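Print this page
E-mail to a friend

Larken wrist camera, tried on the Cidex two-finger gripper

Larken sells this as the camera you bolt on once and forget. We've heard that from other makers, so we put it on a Cidex gripper and left it there through most of September before agreeing to stock it.

The mount is fine. Four screws, no wobble, and the cable stays out of the way if you route it up the back of the wrist. The claim we had trouble with is "full view of the workspace." A wide view is easy to promise. What you need for picking is a good view of the last few inches in front of the fingers, and that is where the Larken gets stingy.

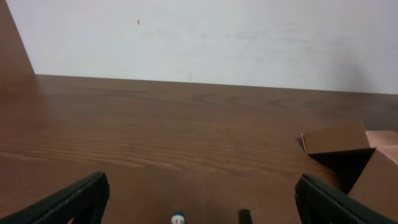
View from the wrist: both fingertips in the lower corners, bottle and box only partly in view.

Plenty of table and wall, in other words, and just the top of a bottle with a dark blue cap. Tilting the bracket down helps, but the slots give you 6 degrees and then stop. Alby Hapeta, who ran our bench trials, ended up shimming it.

Color was better than we expected, and shiny wood didn't bother the exposure much. Dark fingers against a dark box interior are harder. Purificación Cantero repeated the setup with the older Valcárcel camera and got a less pleasant picture, though she saw more of the object between the fingers. For bin work she would still take the Valcárcel.

Out of 100 picks with the stock bracket we made 53. With the shim it was a lot higher, but we changed the lighting that day too, so we won't quote it.

The Clatholm controller picks the camera up without extra drivers. Other controllers: ask first.

Weight with bracket: 234 g
Shim: not included

Print this page
E-mail to a friend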